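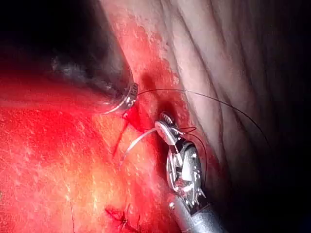 Curved needle and black suture thread at work in tissue.

FOR IMMEDIATE RELEASE
27 July 2025

The old Gajdoš thread mill in Pondska opens its doors again, this time as a museum of thread

PONDSKA – I have been waiting a long time to write this one, so forgive me if I go on a bit. The Zillgate Museum is taking over the ground floor of the old Gajdoš mill on the river, and when it opens to the public next February the whole place will be given over to thread. Sewing thread, fishing line, bookbinder's linen, kite string, the waxed stuff that holds your boots together, surgical suture, all of it under one roof with the machines that used to make it!

I run the Zillgate, and I grew up four streets from the mill. When I was little you could still hear the winding room from our kitchen if the wind was right. The mill went up in 1889 and made cotton thread for most of its life, with a side business in linen for saddlers. Then orders dried up, the building was used for storing furniture, and after that it mostly stored pigeons. We spent the whole of last winter cleaning up after them (I will spare you the details, but my good coat did not survive).

The new museum is called Long Thread. The name came out of a very long meeting and I was against it at first. I wanted Bobbin. I lost, and I've come around.

What you'll find inside

You come in through the old loading bay, which still has its sliding door and a painted sign telling drivers to chain their wheels. From there you walk straight into the winding room. Three of the winding machines are back in working order and we'll run one of them every afternoon. It's loud, so there will be ear defenders on hooks by the door, including small ones for kids.

Past the winding room is the color room, and I think this is the part people will talk about. When the mill closed, the shade books stayed behind in a locked cupboard, and they are in beautiful shape. Each page has little loops of dyed thread tied through the card, with a name and a recipe in brown ink. There are more than 200 shades in the oldest book alone. Some of the names are lovely and some are plain odd. My favorite is a gray called Wet Slate. There's a green called Aunt's Gate and we have not found out who the aunt was, so if your family worked in the dye house and you know, please call me.

Driso, the design studio that built our galleries, has blown up the shade cards into a wall you can touch, with big soft hanks of yarn dyed from the original recipes. I have already been told off for leaning on it.

After that the rooms get more mixed. One is about clothes and mending, with a darning table where you can sit down and learn. Bring a sock! We have spare socks too, but people do better when they care about the sock. Another is about outdoor work: nets, sails, harness, tents. Then there's a small room on thread and the body, covering suture from silk and gut up to the modern materials. It sits at the end of a short side hall, so anyone who would sooner skip it can walk right by to the cafe.

The people who worked here

I didn't want a museum that was all machines. For two years we've been recording former mill workers and their children, and you can hear them on old telephone handsets set along the window side of the winding room. You pick one up and somebody starts telling you about their first week. The stories are short, mostly a couple of minutes, and they haven't been tidied up much. One woman describes how the winders talked across the room by lip-reading and kept doing it at home, so a whole argument could go on at the dinner table without a sound. Another explains how to eat a sandwich with dye on your hands. There's a man who hated every day of it and says so, and I'm glad he let us keep that in.

We are still collecting. If you have photographs, pay slips, aprons, tools, or a tin of buttons with a Gajdoš label on it, we would love to see them. You don't have to give them up. We can scan or photograph things while you wait and send you home with them, and there's coffee.

About the building

The brickwork has been repaired, the roof over the winding room is new, and there is a lift at last. We kept the old floor where we could. It has oil stains going back longer than anyone can remember and grooves where the carts ran, and a few boards squeak in a way I've grown fond of. The side entrance on the river path is step-free and has its own bell. All the labels come in large print, and the handset recordings are written out in a booklet you can borrow from the desk.

The upper floors are not open yet. We'd like them to be workshops and a proper sewing library in time, but that depends on money we haven't raised, so I'm making no promises.

Tickets and times

Admission is $12 for adults and free for anyone under 18. Former mill workers get in free for life and may bring a guest. A visit takes around 90 minutes if you stop to listen to the handsets, longer if you take up darning. Booking opens in the fall through the Zillgate front desk and our website, and you can walk in without a ticket if there's room.

School groups are welcome from opening week. Teachers can ask for the dye workshop, which is messy, so please send the kids in old clothes. We have aprons, but aprons only do so much.

The cafe will be run by our own kitchen team from the Zillgate, and yes, the plum cake is moving with them. I've been asked about this more than anything else in the project.

For the press

I'm happy to show reporters and photographers around before we open. You'll need flat shoes and a bit of patience, as the painters are still in the color room and the loading bay door sticks. We can run a winding machine for you if you give us a day's notice. Interviews with former workers can be set up through us, and some of them would like their questions ahead of time.

Pictures of the shade books, the winding room and the outside of the mill are available on request from the Zillgate press desk. Please credit them to the Zillgate Museum, Pondska.

Contact: Press desk, Zillgate Museum, Pondska. Leave a message if I'm over at the mill, as the phone signal in there is terrible, and I'll call you back the same day.

ENDS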